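Ilwood Live: progress report to the Trumero Fund, 2025-11-05

The spring concert happened. We sold 811 tickets, and the headliners, Marulanda, came on only one song later than promised, having spent the gap looking for their drummer. 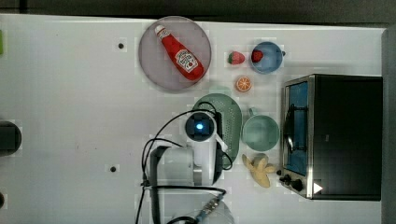 Ketchup bottle on a plate, with toy strawberries alongside.

The Sodley stage cost more than budgeted, mostly for a roof we then didn't need. Three local acts opened. 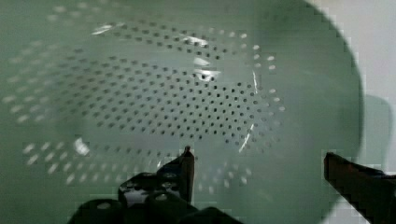
Two of them have asked to come back. The third has broken up, amicably, over a bass amp.
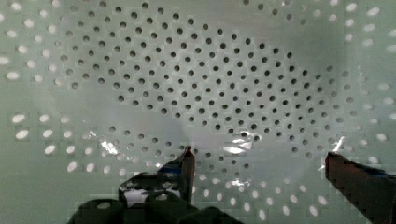 Next steps

Maribel Echeverri is booking the May bill. We still owe you 88 survey forms, most of them complaining about parking.

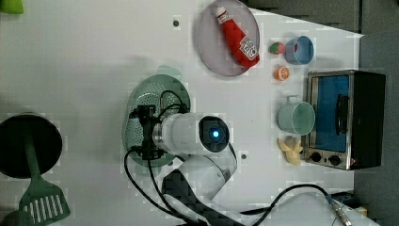
Gripper over the green colander.

The second payment would be welcome before the sound company calls again.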